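# Safety Rules for a Shared Robot Cell: What We Wrote and How We Tested It

Project report, second-year automation group
Prepared by Macario Chávez for the group, 24th September

## 1. Background

Our department shares one robot cell among several courses. The rules for using it were on a two-page sheet taped inside the cabinet door. Parts of it had been copied from an older cell with a different arm, and it said nothing about programs that are first built in simulation. Our task was to write a new set of working rules and check whether other students could follow them without help.

We called the rule set Brekutura, after the folder name it was saved under. The simulated cell is called Burnia. Students are expected to run a job in Burnia before they are given time on the real arm.

## 2. Sources

We read the two parts of ISO 10218, which cover industrial robots and the systems they are built into, and ISO/TS 15066 on collaborative work. We did not try to show that the cell meets these standards. That is a job for the department and needs a proper risk assessment. We used them to decide which topics our rules had to cover: who may be near the arm, speed during teaching, stopping, restarting, and what gets written down.

We also read the log that students fill in after each session. It had 349 entries. Many only said "ok" or gave a name with no details. We marked 26 entries that described a problem clearly enough to use. The most common one was a program started with an out-of-date tool setting. The next was a part placed in a different spot from the one used when the program was tested.

## 3. The rules

The final version has eight rules.

1. Run the full job in simulation first, with the same tool and part that will be used in the cell.
2. Write down the tool setting, the base setting and the name of the part file. Both people in the session sign it.
3. Keep everything not needed for the job off the table. Anything that stays must also be in the simulation.
4. One person holds the pendant. That person is the only one who starts motion.
5. Use reduced speed for the first run of any new or changed program.
6. No one enters the marked floor area while the arm is enabled.
7. After any stop, find the cause before restarting. Do not reset and try again.
8. Log what happened, including near misses.

Rule 3 took the longest to agree on. Our first draft said the table must be clear except for the part. This did not work for jobs where a board is picked up near a box or fixture, so we changed it. The modeled objects do not need fine detail, but their outer size and position must be right, and the gripper needs enough clearance on the way in and on the way out.

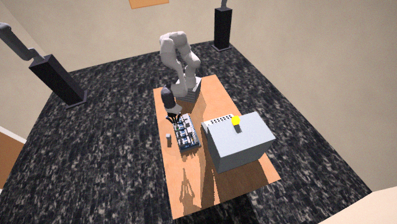 We also argued over how close a simulated path may come to an object that is not being handled. We settled on 40 mm for the arm and gripper body. The fingers are allowed closer at the pick point. This number is our own choice for this cell and does not come from a standard. It should be reviewed if the gripper is changed.

## 4. Trial

Two groups from the Insaurralde course tried the rules on a pick-and-place job. They got the printed rules and the blank log form, and we did not answer questions unless there was a safety issue.

Both groups followed rules 1, 4, 5 and 6 without trouble. One group skipped the second signature in rule 2. They said they thought it was only needed for the first session. The other group had a stop caused by a loose cable at the pendant and did look for the cause, but they didn't log it, as they did not think a stop with no contact counted as a near miss.

We changed two things after this. Rule 2 now says "every session" on the form itself, next to the signature line. The log form has a box for stops, separate from the box for near misses.

## 5. Limits

The trial was small and everyone in it had already used the arm. We don't know how the rules work for a first-time user. The simulation does not model cables or hoses, so a clean run in Burnia does not show that a cable will stay clear. For now this is checked by eye at reduced speed.

We did not test the rules on the Citden conveyor, which has its own stop circuit. It should get its own section before the conveyor course starts in January.

## 6. Files

The rules, the log form and the marked log entries are in the group folder under Brekutura. The old sheet is kept there as well, with "withdrawn" in the file name. Changes to the 40 mm value should be entered in the change list with the name of the person who approved them.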